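3.2 What goes in the bag

I started this part of the study thinking bags were the easy bit. They aren't! Over May, Awuor Kaijage and I went through 13 zippered mesh bags, and the soft ones gave us the most trouble – they fold in on whatever you've put inside, and then you can't find the opening. We ended up sorting them by how well the side panel stands up when a corner is raised. Figure 3 has a white one with teal zipper trim, two items inside and the cushions next to it on the table.

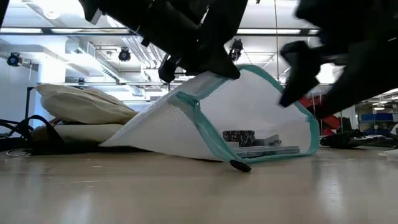 3.3 Closing the zipper

Same bags, same table, but now the pull matters a lot more than the mesh does.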